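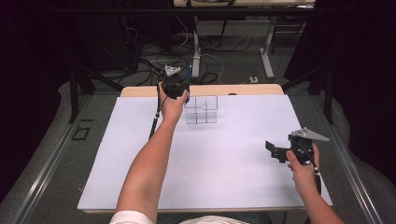 I have been nagging the Limstead craft room for a bead and button library ever since my own button tin got too heavy to lift, so you can imagine how I felt when I heard it's opening in December! The idea is simple. You bring in the odds and ends you never use, they get sorted into boxes by color and size, and anybody in town can come in and take what they need for a project. The boxes are the clear kind with thin see-through walls between the compartments, like the one standing on the white paper there, and I'm a big fan of the paper too. Spread a big white sheet over a table and you can find a tiny glass bead in a second. On bare wood (I speak from experience) you'll be patting around for it until supper.

Search this site Go

The library is Malou Mogensen's project, and she has been at it since spring. She used to run the notions counter at Tesfamariam, the fabric shop on the corner, and when it closed she took home the leftover stock because she couldn't stand to see it go in a dumpster. That came to 21 shoe boxes of buttons, beads, snaps, hooks and those little metal sliders for bra straps. Her dining table hasn't been used for dining in a while.

"I thought I'd have it sorted in a weekend," she told me. "Then I opened the second box."

People kept dropping off more once word got out. Leilani Delacroix brought her grandmother's coat buttons, some still sewn on the original cards, and a jar of jet beads that I would have had a hard time parting with. Somebody over in Dedby sent a cookie tin full of nothing but shirt buttons, all white, all very slightly different. Malou has put those aside for a rainy day.

The count so far is 2081 buttons, and that's before the beads, which are going in by the spoonful. I asked if she had really counted every button and she showed me the notebook, page after page of pencil marks. I didn't ask again.

I stopped by for an hour to help and stayed for three. There is something very soothing about it – you pick up a bead, you look at it, you decide if it's teal or turquoise, you have a short argument with the person next to you, and you drop it in. Darnell Mbeki and I never did agree on the teal. We ended up giving it a compartment of its own with a question mark on the label, and I expect it'll still be there in ten years.

Sharing is the part I like best. Borrowing isn't quite the word, as you don't have to bring anything back, but Malou would love it if you swapped. Take a handful of wooden toggles, leave a few of the brass ones you've been hoarding. There's no charge. If you want a whole set of matching buttons for a cardigan or a coat, ask at the desk, because the good sets are kept in the cupboard so they don't get split up.

Werkemwood, the frame shop next door, has given $600 toward shelves and more boxes, and Cletus Benavides is putting the shelves up. He says they'll hold. They had better, buttons weigh a ton when you get enough of them together!

A few practical bits. The library will be open in the afternoons from 1 to 4, in the back half of the craft room. Kids under 12 need a grown-up with them on account of the small pieces. Donations can be dropped off any time the building is open, in a jar or a bag with the lid on tight, please. No rusty pins, and no broken zippers, which Malou has more than enough of already.

She's also looking for small clear boxes with dividers, any size, as long as the lids or walls aren't cracked. I've got two in the garage with fishing hooks in them that my husband doesn't know about yet.

14 shares 6 comments

We use cookies to remember your settings. Accept Manage choices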